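4. The Packing Station and the People Around It

4.1 Setting and tasks

Medve is a bakery counter with a kitchen behind it and a short bench where orders are made up. Before the change, whoever was free packed. An order slip came off the printer, one worker opened a paper bag, chose the items from a tray, put them in, and passed the bag forward by its handles. In May the shop moved part of this work to a two-arm station supplied by Rikedeck, with the control software written by Banditz. The arms are fixed to a rail along the front of the bench. One holds the bag and the other handles the food.

We followed the shop through the change and for the months after it. The material for this section is 17 interviews with counter and kitchen staff, the shift notes kept at the station, and 60 packing runs that we coded step by step. Names of staff have been left out. Szymon Gajewski did the coding and Olga Matos held the interviews.

A run starts with a person. Someone fills the tray in the kitchen, carries it to the bench and sets a bag beside it. The arms then work until the tray is clear or the run is stopped. When a run ends, a person checks the bag, takes it away, and wipes down the tray and the top.
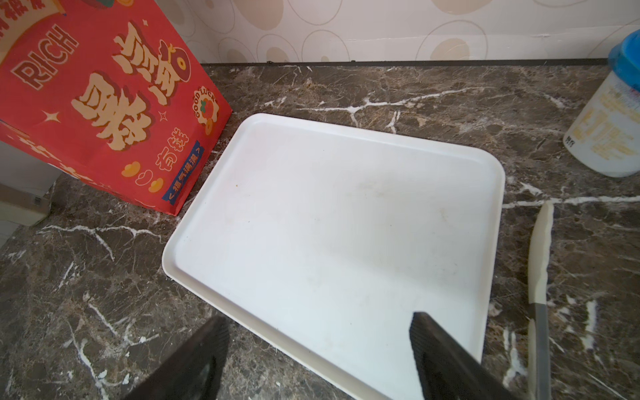
Wiping down was never written into the job plan. The plan that Rikedeck gave the shop listed loading, starting, checking and removing. Staff had always cleaned as they packed, a few seconds at a time, and the plan treated it as part of packing. Once packing moved to the arms, the cleaning stayed behind as a separate task with no owner. In the first weeks it fell mostly to the person on the late shift, who found the crumbs and smears left from earlier in the day. Several of those we spoke to raised this before anything else. The shop later put it on the shift sheet next to loading.

4.2 Bags and soft goods

The hard part of the work is the bag. A person opens a paper bag with one hand and barely looks at it. The arms have to find the mouth, hold it, and keep it open while pieces of different size and stiffness go in. The bags at Medve are printed, come in more than one design, and have thin handles that fold over or lie flat depending on how the bag was stored.

Staff learned quickly how to set a bag so that the run would go well. They creased the side panels before putting it down. They turned the handles outward. One kitchen worker told us she now prepares bags at the start of the shift, "the way you would lay out pans," and stands them ready under the bench. None of this was taught. It passed from one shift to the next by talk and by watching.
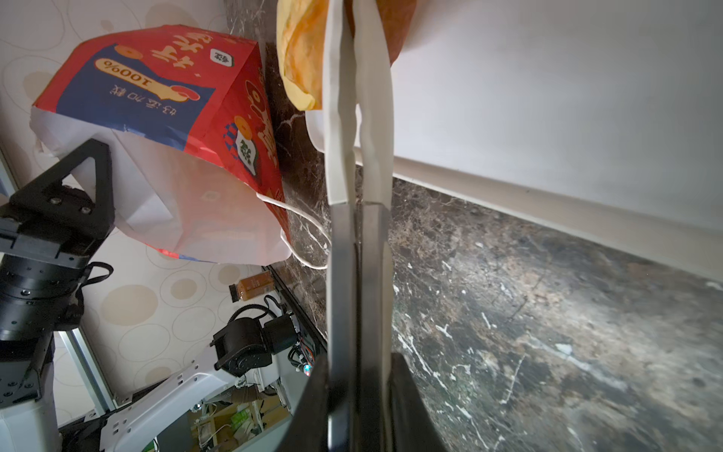

We count this as new work created by the station. It takes little time per bag, but it calls for knowledge of how the arms fail, and that knowledge sits with the people who have stood next to them longest. Two workers were asked for help so often that their own tasks slipped. One of them was glad of it and asked to be made the contact person for Banditz. The other asked to be moved back to the kitchen, and was.

The food matters too. A braided twist keeps its shape when it is lifted. Layered and ridged pastry does not always do so, and a piece gripped too firmly can shed flakes over the tray. Staff began to arrange the tray with this in mind — firm pieces where the arm goes first, fragile ones with clear space beside them. The kitchen had previously filled trays in the order things came out of the oven.

Figure 4. The packing station at Medve: tray, paper bag and the two arms, from several camera positions. 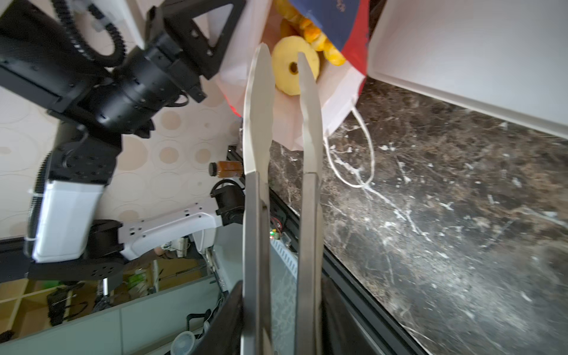 4.3 Pace, waiting and attention

The shop had expected to free one person during the busy hours. What it got was a person free in short pieces. A run is long enough to walk away from and too short to start anything large. Workers filled the gaps with small jobs such as folding boxes, refilling the printer or serving one customer. Some liked the variety. Others said they ended a shift more tired than before, though they had packed less, and put this down to keeping an ear on the bench all day.
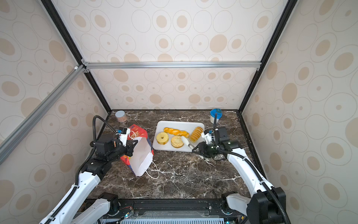

Stops were the main source of strain. When a run stops, someone has to decide whether to reset the piece and continue or to finish the bag by hand. In our coded runs the staff nearly always finished by hand when a customer was waiting, and let the arms continue when the counter was quiet. The supplier's instructions said to continue in both cases. The shop manager knew about the difference and let it stand.

This had an effect on the records. A bag finished by hand was logged as a completed order, and the log did not show who had completed it. Managers reading the log saw a station that rarely needed help. Staff saw one that needed help in the hours when they had least to give. After the interviews were reported back, Banditz added a button marking a run as finished by hand. Use of the button was uneven, and the late shift used it most.

4.4 Comparison with the second site

We made shorter visits to Stovance, a larger shop with the same type of station. There the bench has one assigned operator per shift, who loads, watches and cleans. Fewer people know how the station behaves, and when the operator is absent it is usually left off. At Medve the knowledge is spread more widely and the work around the station is harder to see. Pay was the same before and after at both sites, including for the workers who prepare the bags and train others. The question of a separate pay grade was still open at Medve when our visits ended.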